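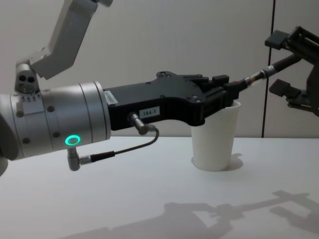

Section 4. Pens, Cups and the White Tabletop

Read this section before you put anything on the table. It covers the Rindine desk set in its plain white finish: the top, the paper cup used as a pen holder, and the pens. Assembly of the legs is in Section 2, and if the table still rocks, go back there first. A cup of pens on a rocking table will end up on the floor whatever you do in this section.

A word about the quick-start card that comes in the carton. It says the desk is "ready for work in moments." We have set up plenty of these in the Idby study rooms and would like to know whose moments those were. Use the card to find your part numbers and follow the steps below for everything else.

4.1 What you need

White tabletop, fitted and level
Paper cup, plain white, for use as a pen holder
Pens
A soft cloth
Clean water and a drop of dish soap
Scrap paper

The accessory sheet also lists a weighted cup ring, part 361, sold separately. It does what a flat stone or a handful of coins in the bottom of the cup will do. Buy one if you like the look of it.

4.2 Preparing the tabletop

1. Wipe the whole top with the cloth and soapy water. Wring the cloth out well first.

2. Dry the top with a clean part of the cloth. Do not let it air-dry. White finishes show water rings, including the ones described in the brochure as "ring free."

3. Run your palm over the area where you plan to write. If you feel grit, wipe again. Grit under a sheet of paper makes a pen skip, and people then blame the pen.

4. Draw one short line on a corner at the back of the top with each kind of pen you intend to use. Wait until the ink is dry, then wipe it off.

Note: If the line in step 4 leaves a shadow, that pen marks your top. The brochure says the surface resists ink. It resists some ink. Ballpoint has come off ours with soapy water when we caught it the same day. Gel ink was less cooperative, and permanent marker is called permanent for a reason that the brochure seems not to have considered.

Caution: Do not use scouring powder, steel wool or the "miracle" sponges sold for walls. They take the stain off by taking the finish off, and the dull patch stays where everyone can see it.

4.3 Choosing and placing the cup

Any paper cup will hold a pen for an afternoon. Holding several pens for a month is another matter, and the advice on the packaging is not much help, as it was written about coffee.

1. Choose a cup that has never had a drink in it. A rinsed cup goes soft at the base seam, usually after you have stopped checking it.

2. Stand the cup on the table and press lightly on the rim with one finger. If the base lifts on the other side, try another cup.

3. Add weight to the bottom. Coins wrapped in scrap paper work well and do not rattle.

4. Place the cup on the side of your writing hand, far enough back that your forearm clears it when you write. Test this by moving your arm across a full sheet of paper. Sitting still and judging by eye does not work, though people keep trying it.

5. Leave clear table on all sides of the cup. Pushing it against the wall looks tidy, but then the pens catch on the wall every time you take one out.

Note: Rurer recommends placing the cup at the "natural center" of the desk. We tried this. The natural center of a desk is where the paper goes.

4.4 Reaching into the cup

Most spills happen here, and most of them come from the rim. A paper rim is a rolled edge, stiff enough to catch a pen clip and light enough to come along with it.

1. Come in from above the cup. A sideways reach meets the wall of the cup before it meets the pen.

2. Take hold of the pen near its upper end.

3. Lift straight up until the lower end of the pen is clear of the rim. Only then move it sideways.

4. If the cup rises with the pen, stop. Lower both, free the clip, and start over. Shaking the pen loose in the air is quick and also how pens get scattered over the table.

Caution: Do not squeeze the rim to steady the cup. Once a rim is creased, it leans toward the crease for the rest of its life, and pens slide to that side.

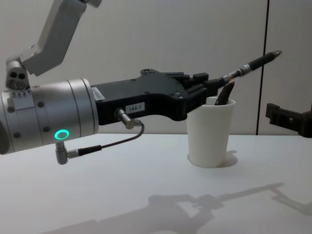 Putting a pen back is the same job in reverse, and it gets less care because the writing is done. Hold the pen over the opening, bring it upright, lower it until it touches the bottom, and let go. Dropping it in from above the rim works most of the time. It also punches at the base seam, and a weighted cup makes it worse, as the tip has something hard to hit.

Retract the point or put the cap on before the pen goes back. An open ballpoint stored point down will leave a dot in the bottom of the cup, and the dot grows. Stored point up, it writes on your fingers.

The older Rivera booklet, which still turns up in some cartons, says on page 59 that pens may be stored either way up "with no effect on performance." This may be true of the pen used in whatever test they ran. For ballpoints we store the point down. For capped felt pens the booklet's claim has held up well enough, and we have stopped arguing with it.

4.5 Holding and checking a pen

Check each pen before it goes into the cup for the first time. A dead pen in a cup gets picked up, tried, and put back by every person who sits down.

1. Hold the pen along the barrel, at a slant. Bolt upright, many pens will not start, and you may throw out a good one.

2. Look along the barrel for cracks. If it is clear, look at the ink level too.

3. If there is a clip, bend it outward very slightly. A clip that comes loose now would have come loose in the cup.

4. Scribble on scrap paper until the line is steady.

5. If the line does not come, warm the tip between your fingers and try once more. After that, discard the pen. The tricks that circulate for reviving dried-out pens (hot water, a lighter, a rubber sole) have worked for us so rarely that we no longer list them.

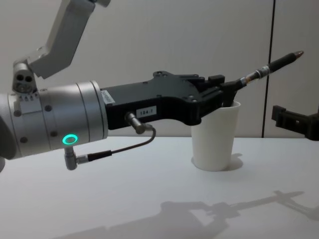 Pen held at a slant over the white tabletop.

Note: A firm hold does not have to be a hard one. Thin plastic barrels flex under pressure, and the refill inside can bind. If a click pen will not retract, loosen your hold before deciding that the spring is broken.

4.6 Daily and monthly care

At the end of the day:
- Return the pens to the cup
- Wipe the writing area with a dry cloth
- Lift the cup and look underneath it

Once a month:
- Empty the cup completely and look at the base seam
- Test every pen on scrap paper
- Wipe the whole top with soapy water and dry it
- Replace the cup if the rim is creased or the base feels soft

The warranty leaflet asks you to keep a dated log of cleaning. We have never been asked to produce one, and our first claim, for a lifted edge on the top, was settled with a photo of the damage. Keep a log if you want to. Keep the receipt in any case.

4.7 If something is wrong

The cup tips when a pen is taken out.
Add weight, or take some pens away. The fault is nearly always too many tall pens in too light a cup. If it still tips, check that the tabletop is level (Section 2).

The cup slides on the tabletop.
Wipe the base of the cup and the table under it. Dust is enough to cause this on a smooth white top. The adhesive dots on the accessory sheet do stop the sliding, but ours left a yellow mark, and the top is supposed to outlast the cup.

A pen skips on the table but writes well elsewhere.
Put a second sheet of paper underneath. A hard top gives no cushion, and the "writing comfort layer" named in the brochure is not something we have been able to find on the table.

There is a gray smear where the hand rests.
It is usually pencil or newsprint carried over on the skin. Soapy water removes it.

Ink has soaked through the bottom of the cup.
Throw the cup away, wipe the mark at once with a damp cloth, and work from the outside of the mark inward. If a shadow is left after the second wipe, leave it overnight before trying anything stronger. Then see the stain table in the appendix, and test on the back corner first, whatever the bottle promises.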